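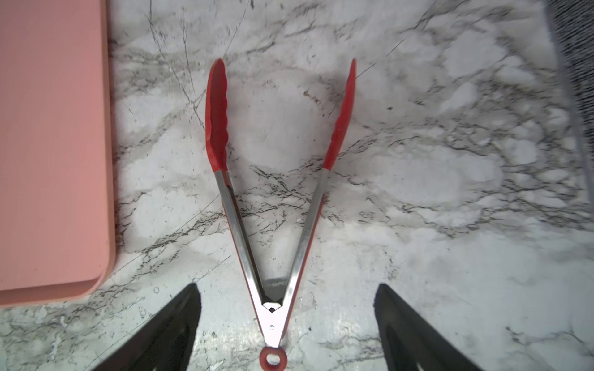 Makcombe, décembre

Dépôt de pain et viennoiseries : vos questions

Quels sont les horaires ?
Le dépôt ouvre à 7 h et ferme à 13 h. Les commandes se retirent à partir de 8 h 30, au comptoir de gauche.

Comment réserver ?
Par téléphone ou sur place, la veille avant 16 h. Passé cette heure, nous servons selon ce qui reste. Indiquez votre nom et le nombre de pièces. Les réservations non retirées à midi sont remises en vente.

D'où vient le pain ?
Du fournil Zivura, où Othmane Badawi travaille avec une farine de blé T65. Les viennoiseries sont façonnées par Ya-wen Kan, au même endroit.

Puis-je me servir moi-même ?
Oui, avec les pinces. Merci de ne pas toucher les produits à la main et de reposer la pince à sa place. Pour les pains à trancher, demandez au comptoir.

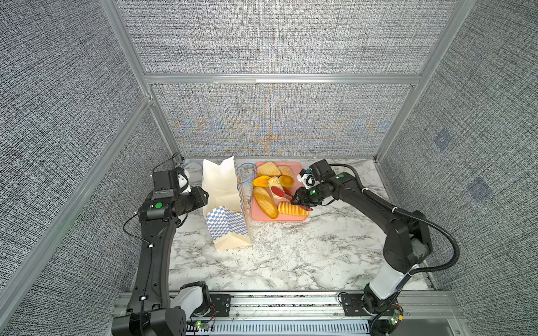

Pains et viennoiseries sur plateau.

Livrez-vous ?
Uniquement dans la commune, pour les commandes de 16 pièces et plus. Nous pouvons fournir jusqu'à 110 pièces par jour, à condition d'être prévenus une semaine avant.

Et pour les allergies ?
Tous nos produits contiennent du gluten. Le fournil utilise aussi du lait, des œufs, du sésame et des fruits à coque. Nous ne pouvons pas garantir l'absence de traces. Le classeur des ingrédients est consultable à la caisse.

Comment conserver le pain ?
Dans un torchon, à température ambiante, deux à trois jours. Il se congèle bien en tranches. Évitez le réfrigérateur, qui le fait rassir plus vite.

Quels paiements acceptez-vous ?
Espèces, carte sans minimum, titres-restaurant. Les chèques ne sont plus acceptés.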